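Salier Desk Fan, 15 Inch

I have owned four desk fans and been disappointed by three of them, so the Salier started out with decent odds. It lives at the end of my work table from May until the landlord remembers the air conditioning, some time in September.

Setup took 16 minutes, 11 of them spent on the grille clips. The manual calls these "tool free." I used a butter knife. Once it's together the thing stands level and stays put, and the cord is long enough to reach an outlet I would choose myself.

There are three speeds. One is a rumor. Two is lovely, and I could leave it on all day. Three will take every receipt you own and file it under the couch.
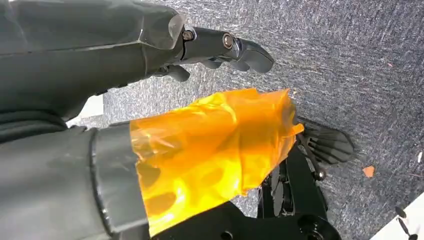
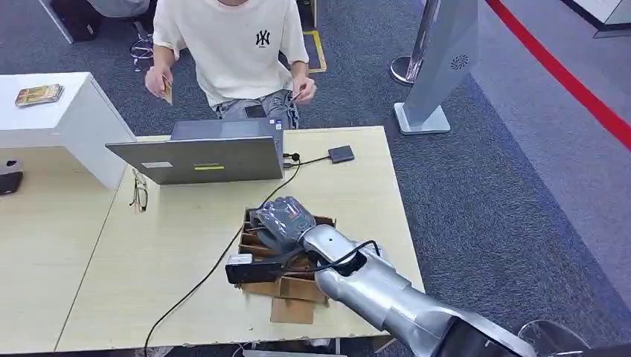
Noise is fine on low and medium. On high I had to repeat myself on calls, and Liam Parsons asked if I was at an airport. The tilt has five positions and holds four of them. Swing is smooth, with a small click at the far left that I stopped hearing by July.

Cleaning means facing the clips again. My old Tuncer came apart with one screw, and I miss it for that alone.

I'd buy the Salier again, at the sale price. Keep the butter knife handy.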